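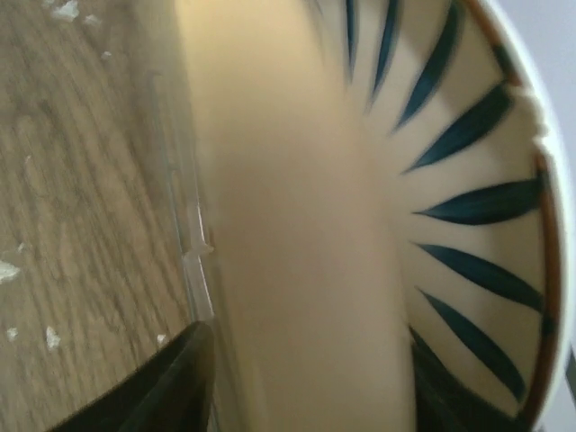 Issue 32, page 10

Setting up the Zernetti kitchen kit

The Zernetti is Drester's gripper kit for people who want a robot to tidy the dishes and have more patience than dishes. Ours came from Ustar with a 150-page manual, most of it about warranty. Skip to the part on clearing the table.

1. Wipe the tabletop. We did not, and the wrist camera has been showing us white specks ever since.

2. Open the fingers wide and hover them just over the bare wood. Save this as your home position.
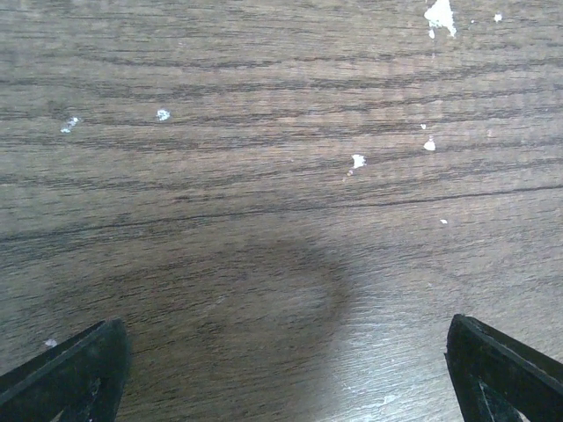 3. Teach the rack

Start with plastic. Ceramic can wait until you trust the thing, or own a broom. 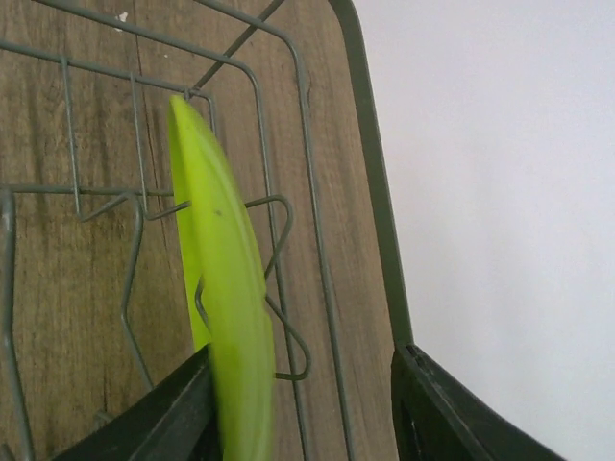
The Zernetti's grip force is set on a dial that runs from 2 to 10, and the manual calls every number "gentle." Begin at 2. A plate standing nearly upright between the wires, like our lime-green one, needs a finger on either side of it, so line up the wrist with the rim before you close. Save the position, then open up and back straight out. Going sideways will teach you a lot about dish racks.

The rival Montes kit has no dial and a much shorter manual.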